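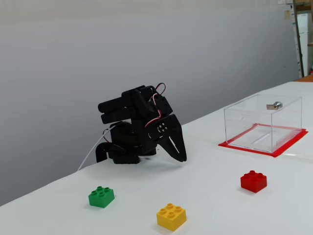 A reader going by Ornberg wrote to ask why I bother with a planner at all, when a list of saved joint positions will move a brick just fine. Fair question! I ran saved positions all last winter, and my answer is tip one.

Tip 1: save places, and let the software work out the joints. In Plurine (the little planner I use) I store spots on the table and one rest pose. Move something and I fix one line, where my old Sidar script had 243 of them.

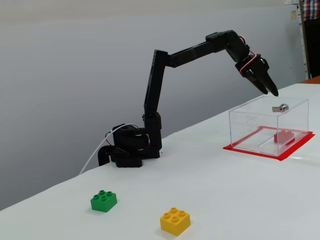

Waypoints want some air between them, and I was stingy with mine for ages. Now I put 2 above every drop, one high and one just over the rim, and slow down between them. With a clear box like mine I type the walls in by hand, and the red square under it gives the camera code a nice bold edge to find. Same goes for the latch up top, which gets its own little keep-out block.

Tip 3: name your logs like you label leftovers. I had 2,202 files called "test" before I gave in. Now it's brick color, then month, and I keep the last 6 runs of each.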